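# Moving to a New Phone Without Losing Your Messages

Set aside an evening for this. The copy itself doesn't need much attention, but both phones have to stay within reach of a charger. These steps were written on a Clorinton 400, moving from an older Garkimberg handset. Menu names may differ a little on yours.

## Before you start

Charge both phones past half and install any waiting updates on the old one. Then open Settings > Storage and write down how much space is in use. Mine showed 56 GB, with 2,966 photos and 913 text threads. You'll want those numbers later.

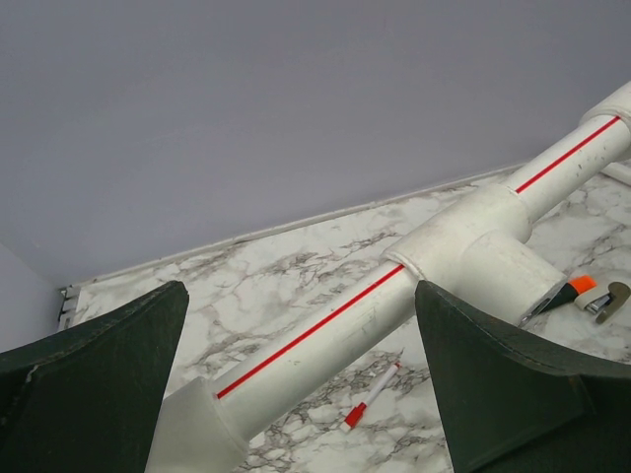

## Make the backup

1. On the old phone, go to Settings > Accounts > Backup.
2. Turn on Messages and Call history. Both are off by default.
3. Tap Back up now and leave the screen on until the bar fills.

If the bar stops partway, switch Wi-Fi off and on again - the backup picks up where it left off. 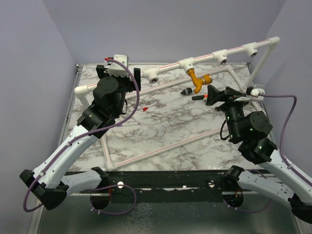 *Two robot arms at a marble-patterned tabletop.*

## Copy to the new phone

Turn on the new phone and choose Copy from another device. Place the two side by side and scan the code with the old one. Pick the cable option if you have a USB-C cable. Wi-Fi works too, but it took more than twice as long for me.

Leave the SIM card in the old phone until the copy is done. Chat apps often send a code by text when you sign in, and you need to be able to read it.
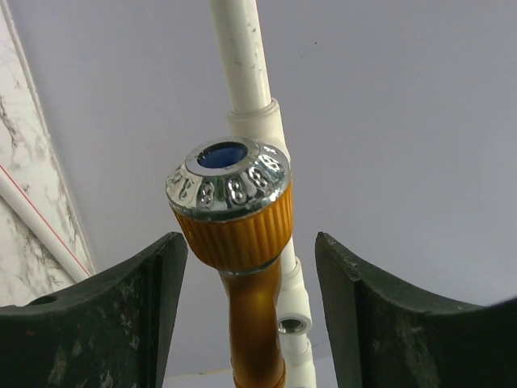

Once the new phone restarts, compare its photo and message counts with the ones you wrote down. A small gap in photos is usually the trash folder, which doesn't get copied. If messages are missing, run the restore again from Settings > Accounts.

Bank apps and the Clerkotska password app have to be set up from scratch. Keep the old phone for a week or two before you erase it.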